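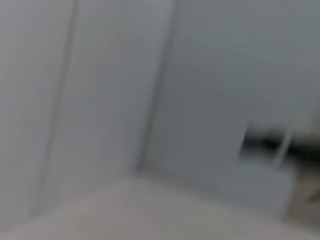 Figure 3. Wrist camera view, student project. Pale upright panels meet a light horizontal surface; a dark, indistinct object crossed by a thin white line lies near the right edge.

Subbarao Achari and Shih-chieh Tang
February

3.2 Image quality in the student recordings

The Wondstead robotics course runs for one term and ends with a group project in which each team records its own demonstrations on the Vuna arm. The recordings used in this section come from 7 teams. Each team was asked for 20 demonstrations of one task, with a time limit of 60 seconds per demonstration.

We drew 1,510 images from the wrist cameras and graded each one for sharpness. Images such as Figure 3 received the lowest grade. Large surfaces and the lines between them can still be found – two dark vertical lines are visible on the panels – but smaller shapes are smeared, and no text is legible. The thin white line keeps more detail than anything near it.

Students first removed low-grade images with a fixed threshold on local contrast. This also discarded sharp views of plain walls, so the second version of the exercise used hand labels from two students per image. Disagreements were settled by the course assistant. Teams then trained the same small policy twice, with and without the rejected images, and reported both results in their lab notes.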